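Wallberg Lake Dock Association
Minutes of the September meeting

Held in the upstairs room at the Ojeda Building. Called to order at 7:05 p.m. by Ebise Kumsa, who also took the minutes.

1. Minutes of the last meeting

Approved with one correction. Under "Ramp," the word "north" should read "south." The gravel was delivered to the south ramp and it is the south ramp that has been graded.

2. Dock assignments

The association has 72 slips. Of these, 51 have been renewed for next season. Renewal letters went out in the usual way, but several members said theirs arrived after the early payment date. It was agreed to extend the early rate to the end of October for everyone, including members who have already paid at the regular rate. They will get a credit toward winter storage or a check, whichever they prefer.

A member asked if unused slips could be offered to people on the Fladano side of the lake. Discussion was long. Some felt the parking lot is already full on summer weekends. Others pointed out that most Fladano households would come across by water and not use the lot at all. No decision was made. Ebise will write to the Fladano owners to ask how many would be interested, without offering anything.

3. Taking out the docks

The floating sections come out in October, before the lake is drawn down. Members with a boat still in the water at that point will be charged the towing cost. This was the rule last year too but it was not enforced, and there were complaints about that from people who had moved their boats on time. The meeting agreed it will be enforced this year.

The walkway nearest the ramp has three soft boards. They have been marked with orange paint. Please step over them and do not park carts there. Replacement will wait until the sections are on shore, where the undersides can be checked as well.

Drosby Marine quoted for new hinge pins on the long section. The quote was accepted. A second quote for replacing all the floats was read out and set aside - the existing floats were looked at in July and should last another two seasons.

4. Water weed

Weed was heavy again in the shallow end of the cove. The county will not issue a cutting permit until it has a map of the affected area. Two members offered to row the cove with a depth line and mark up a copy of the old chart. Anyone who has pulled weed by hand is asked to leave it above the high water line to dry and not throw it back off the end of the dock.

5. Noise and lights

One complaint was received about a radio left playing overnight on a moored boat. The owner has been spoken to. The light at the top of the stairs is on a timer again and goes off at 11 p.m. Members coming in later should carry a flashlight.

6. Other business

The key box code will change when the docks come out. The new code will be given by phone only.

A blue life jacket, child size, and a pair of reading glasses are in the shed. Anything not claimed by the next meeting will be given away.

The newsletter needs short items and pictures for the winter issue. Send them to Ebise.

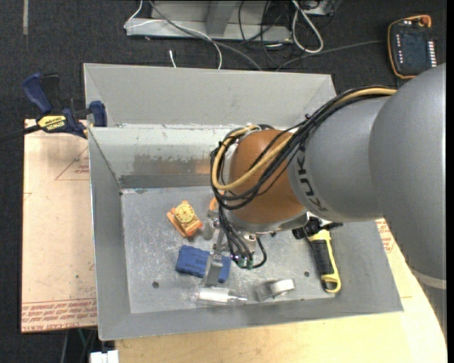 7. Next meeting

November, same room, 7 p.m. Slip renewals and the Fladano replies will be first on the agenda. The meeting closed at 8:40 p.m.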